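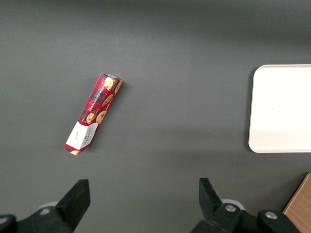 Chapter 6
Buying a Robot Cell: Reading the Offer Before You Read the Price

Picking up a box of cookies is a wonderful test for a robot. The package is light, its corners crush easily, and it can end up lying at almost any angle. In this chapter we look at the Stodum, a tabletop kit with two arms sold by Gisix, and learn to judge an offer like it the way a careful buyer would.

The kit won us over quickly! Noémi Antal, who ran our trials, had both arms answering commands before lunch on the first day, and the setup guide is one of the clearest we have read. It has weak spots too – the gripper settings are buried deep in a menu, and the parts list doesn't match the labels on the bags.

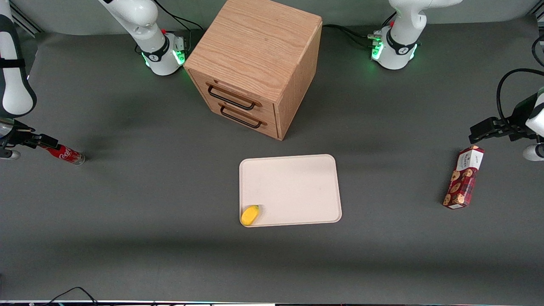 Groceries make good trial objects in general. A can rolls and a carton doesn't, and a drawer handle asks for a pull in one direction only. Over 251 attempts we changed the layout often and wrote down every grasp, including the clumsy ones. Dehua Long's log sheet, which you will use in Section 6.2, has a column for each kind of miss.

Before you go on, write down three tasks you would want a kit like this to handle in your own shop or lab. Keep the list nearby – you will need it when we compare service plans.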